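Drying Rack Set Rondby, wall model, 4 bars
Article 2,885
Price: 149, delivery is calculated at checkout
Last updated Dec 30, 2025

The Rondby is a wall rack for drying clothes at home. We have sold it in our shop in Onadport for several years and it is still the model that customers ask for most often. You fix it on the wall with the screws from the box, pull it out when you need it, and push it back flat when the washing is dry.

Many people write to us with the question if a rack is necessary when they already use a dryer. For towels and bed sheets the dryer is very good. But wool, sports clothes with elastic and shirts with a print live longer when they hang in the air. Please look always at the label first - a crossed square with a circle inside means no tumble drying.

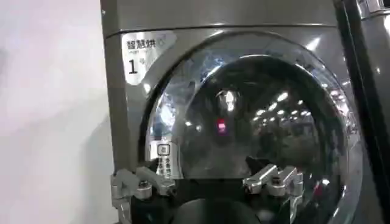

A good habit is to sort the clothes before washing and not after. Then the wet things which must hang are already together, and you do not need to search for one thin sweater between the jeans. Shake every piece well before you hang it and leave a little space between the pieces.

The bars are steel with white coating. The wall parts come from our partner Grovesen and can be ordered separately, also for the older racks. The new version has softer end caps, so the paint on your wall will not be scratched.

What is in the box
Rack with 4 bars
Two wall parts
Screws and plugs for brick walls
Paper with instructions

For plasterboard walls you need other plugs, please ask in a hardware shop. Do not hang on the rack and do not use it for heavy carpets.

Also available: the longer McKinnon rack, article 451, for balconies with a roof. It is out of stock now, we expect the next delivery in January.

Returns are possible if the rack was not mounted. Please keep the box until you are sure.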